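The Arm by the Pink Wall: a Year of Sharing a Kitchen
Speaker notes, Saturday session, 50 minutes with questions
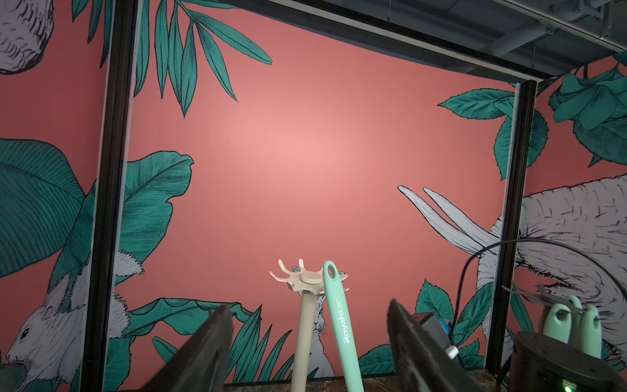 Slide 1. Hello and who I am

Leave the picture up while people find seats. Wait for the door to close before starting (last time I started early and said my own name to nine people and a coat rack).

I run the floor at Plurano, in Rovdale. We're a shared cooking kitchen. People rent a station by the half day, they cook, they teach a class or shoot their recipe videos or fill their catering orders, and we supply everything except the food. Pans, knives, boards, and a truly silly number of spatulas.

So the job I'm talking about today is the utensil job. What you're looking at is the arm's own view of it, from down by the fingers. Spaghetti server, a green handle leaning on it, and two black fingers coming in from either side. That's the work. Somebody has to put the spoons back, and for the last year a lot of the time it's been Futik.

Futik is what we call the arm. Yes, it has a name. I was against the name. I lost.

Slide 2. What the job was before

Go slow here, people who haven't worked in a kitchen think this is a joke job.

We have 1562 hand utensils on the books. Every one of them has a station it belongs to, and after every rental they come back from the wash in gray tubs, all mixed up. Before the arm, two people stood at the counter at the end of a shift and sorted. Ladle, ladle, tongs, whisk, whose whisk is this, who bent this whisk. An hour and a half on a good night.

It was boring and it was at the worst time of day. It was also where people talked, and I'm going to come back to that, so if you write down one thing from this slide make it that one. The sorting counter was where I heard that the back burner on station four was slow to light. I heard about somebody's new baby there. I heard that two people on my crew couldn't stand each other, about a month before it turned into my problem.

Slide 3. How the arm came in

Short version: the owners bought it, told us on a Tuesday meeting, and it was bolted down before most of the crew had an opinion. I'd do that differently and I'll say how at the end.

The company that set it up is called Zeng. They were nice. They spent a lot of time asking us where the utensils go and hardly any asking us why, and the why matters! The tongs live on the left at station two since the woman who rents it most mornings is left-handed. It's not written down anywhere. The arm put them on the right for three weeks, very neatly, and she moved them back every single day and never said a word to us. She figured somebody was mad at her.

(Pause. This usually gets a laugh. It wasn't funny to her, so say that too.)

Slide 4. What it's good at

I want to be fair to it.

It doesn't get a sore back. It doesn't care that it's late. Anything with a long straight handle standing up on its own, it does fine, and it'll do the same thing the same way at ten at night as it did at four. In July, our busiest month, we logged 3940 utensils put back by the arm, and my closers went home before eleven most nights. One of them told me she'd had dinner with her kids on a weeknight for the first time since she took the job. I don't have a chart for that, but it's the reason I don't want to go back.

Slide 5. What it's bad at

OK, the fun part.

Things leaning on other things. Look at the picture again if it's still up behind me. Two utensils that close together, one resting against the other, is a puzzle for it in a way it just isn't for you or me. You'd pinch the one you want, give it a little wiggle and take it. The arm has to decide which one it's after and where to put its fingers so it doesn't bring along the neighbor. In our place, when it gets this wrong, you hear it from across the room, and then you hear somebody sigh.

Also: thin stuff lying flat. Anything shiny. Measuring spoons on a ring, forget it, we took those off its list in the second week and a person does them.

And here's one I didn't expect. It can't tell when something should be thrown out. A melted spatula gets put back in its place exactly like a good one. A person at the counter used to catch that without thinking. For the first couple of months our renters were finding cracked spoons at their stations and we couldn't work out why, and then Lahcen pointed out that we'd taken away the only moment in the day when anybody looked at them.

Slide 6. Lahcen's job

I asked Lahcen Gaber if I could talk about him and he said yes as long as I got it right, so I'm reading this part.

Lahcen was one of the two sorters. He'd been doing it for six years. His title now is station lead, and what that means most evenings is that he loads the arm's side of the counter, clears it when it stops, does the items it can't do, and checks condition on everything before it goes out. He got a raise, a small one. He had to ask for it. That bugs me, because the work had changed in the first week and the pay caught up in the fifth month.

What he told me, his words: "Before, I was tired in my feet. Now I am tired in my head. I am always half listening for it."

I've thought about that a lot. We moved him from a job where he could let his mind wander to one where he's on call to a machine all evening. Is that better? He says mostly yes. He says ask him again on a night it has stopped eleven times.

The fix that helped was pretty dumb. We quit having one person mind it all shift. Now it's an hour each, it rotates, and when it's your hour, that's your hour and no one hands you a mop. If it stops during the changeover it just stays stopped until the next person is ready. It can wait. It took me way too long to see that it can wait!

Slide 7. The talking

Told you I'd come back to it.

When two people don't stand at a counter for ninety minutes anymore, the stuff they'd have said doesn't get said. It took us about a season to feel it. Little repairs didn't get reported. A new hire quit and I hadn't seen it coming at all, and in the old days somebody would've told me over the ladles.

We tried a form. Don't do a form. Four people filled it in and one of them was me.

What we do now is close the last fifteen minutes together, everybody, paid, sitting down, with whatever food is left from the afternoon class. There's no agenda. The owners asked me what it was for when I put it in the budget, and I said it's the part of the sorting job the arm doesn't do. They let me keep it. Some nights it's all complaints about parking.

Slide 8. Money, quickly

Someone always asks so I might as well do it here.

I can't give you the price of the arm, that's the owners' business. I can tell you what we didn't plan for, which was the utensils. We ended up replacing some 1000 of them over the year so that more of the kitchen matched, same handle shape, same length. Mixed sets were a headache for the arm. The cooks grumbled, people get attached to a wooden spoon, and a few of them bring their own in now and take them home at night. Fine by me. Put it in your budget, though, if you're thinking about one of these. We had it down as zero.

No one was let go. I want to say that out loud and I also want to say we're a small place, someone had already given notice, and we didn't rehire for that spot. So there's one less evening job in Rovdale than there was. I don't love it when people skip over that part.

Slide 9. If you're about to do this

Keep it loose, these are just the things I say on the phone when another kitchen calls.

Tell the crew before you sign anything. Two weeks would've done it for us.

Have whoever does the job now walk the setup people through it, on the clock, and let them say the odd stuff. The left-handed tongs.

Settle the pay before the first day.

Pick who's allowed to stop the machine and make the answer everyone. We had a dishwasher standing there watching it drag a tub along the counter, and he thought he wasn't allowed to touch the button.

Figure out what else happens during the job you're automating. Go stand there for a couple of nights. I didn't, and I'd been the manager for years.

Slide 10. Questions

Leave ten minutes. If it's quiet, tell the one about the pastry class and the rolling pins.

Likely ones: Is it loud? (No, a bit of a hum. The tubs are louder.) Do the renters mind? (Kids love it. One caterer asks us to switch it off when she's working and we do.) Would I get a second? Not this year. Lahcen wants a better sink first, and I'm with him.

Sign-up sheet for the kitchen visit is by the coffee. Remind them to wear flat shoes.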